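Castcombe Launches Smooth White Worktop Range for Busy Home Kitchens

Castcombe is delighted to announce that Galtik, its new family of plain white worktops, will reach showrooms in December, and everyone here has been looking forward to sharing the news for a good long while!

Galtik grew out of many friendly conversations with people who cook, fold laundry, wrap presents and help with homework all on the same stretch of counter, and who told us (often at some length) that they wanted a calm, matte surface without any pattern on it. It comes in 2 depths and 6 lengths, and it will be carried by 48 showrooms to begin with, with fitting arranged through our longtime partners at Harkora.

"We spent many happy months on the finish alone, holding samples up to the window in the morning and again at suppertime," said Ülle Ozoliņš of Castcombe. "A plain white top changes so gently with the light, and I never get tired of it."

Free samples may be requested at any participating showroom.
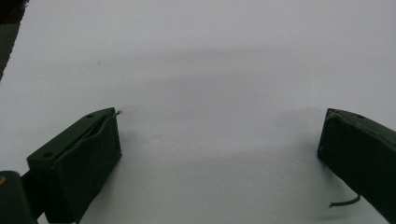 Kazlauskienė wrote in to say that she has wanted a plain top for years, and would Castcombe please consider a matching windowsill.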